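Vandar Match Events – data card

Last updated: June 9, 2021

Vandar Match Events is a table of on-ball events from men's semi-professional soccer. It covers 92 league matches in the Barkus regional division, one season only. Cup ties and friendlies are left out. Maintained by Kwan-ho Kwan and Hui-mei Tsai.

Each row is one event: pass, shot, tackle, foul, card, substitution or goal. Columns are match_id, period, clock, team_id, player_id, event_type, x, y and outcome. The clock restarts at the beginning of each half, and stoppage time is added to the half it belongs to. Pitch positions are scaled from 0 to 100 and always run in the attacking direction of the team on the ball.

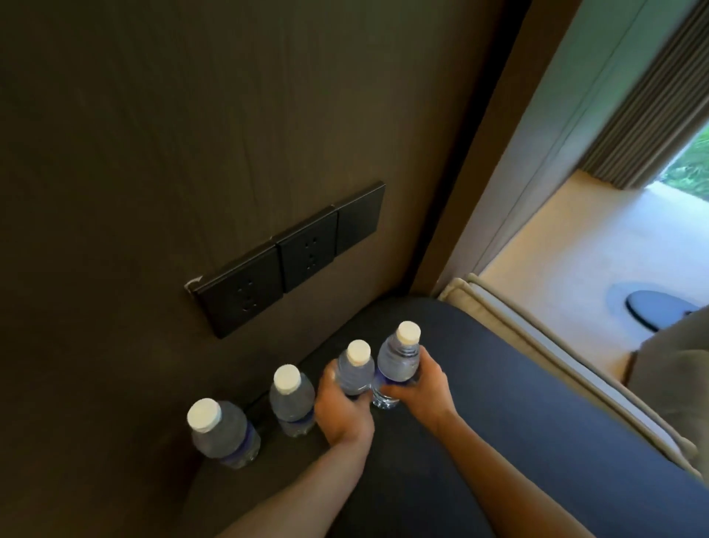 Double socket and plain end module, dark wood-grain wall.

Matches were coded from broadcast video by two annotators working apart. Disagreements of more than 2 seconds on the clock were sent to a third reader. Own goals are credited to the team that benefits, with player_id left blank – filter these before building scorer tables.

Known problems:
- Tackles are under-reported in the 30 matches filmed from behind the goal.
- Two fixtures from December were abandoned and have no second half.
- Shirt numbers changed mid-season at Simanjuntak. Use player_id, never the number.

The loader in load.py needs pandas. Call load_events("season.csv") and set strict=False to keep rows with no position. The sample file holds 400 rows for testing.

Errors can be reported through the issue tracker – include the match_id and clock value.

Stars: 30 | Comments: 2

Related
Darko Lineups
Darko Referee Reports
Vandar Match Events: change log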